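Ticket: Left gripper reports "closed" with nothing in it
Site: Flellbridge
Opened by: Joar Strand
Assigned to: Daichi Tsuji
Status: Open (reopened Nov 8, 2018)

Skendel closed this in April as operator error. I didn't agree then and I don't now. The job is lifting a black shoe-shaped shell with both arms, and the fault comes when the left gripper has to take its share of the weight. 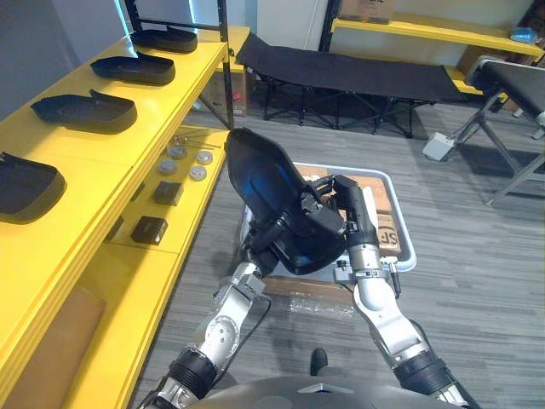
Head view and wrist view, same session.

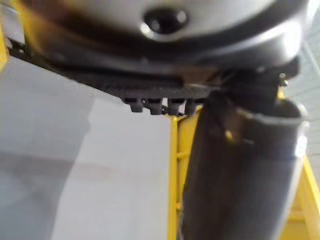 What has been tried

1. Restarted the controller. No change, though the advice sheet swears by it.
2. Ran 90 lifts at normal speed. The left gripper gave a false "closed" on nine of them, the right on none.
3. Slowed the left arm and ran the lifts again. Five false reports. Skendel calls that an improvement – I call it the same fault, slower.
4. Loaded the Altura update. The error now has a longer name.

Reply from Daichi Tsuji

Could glossy black be confusing the head camera? Please try a dull shell.

Reply from Joar Strand

Tried it, same result. The "closed" signal doesn't come from the camera anyway, so I'm not sure what that was meant to show. I want the left gripper swapped with the spare from Oyelaran before anyone sends me another update. Two-arm lifts are stopped here until then.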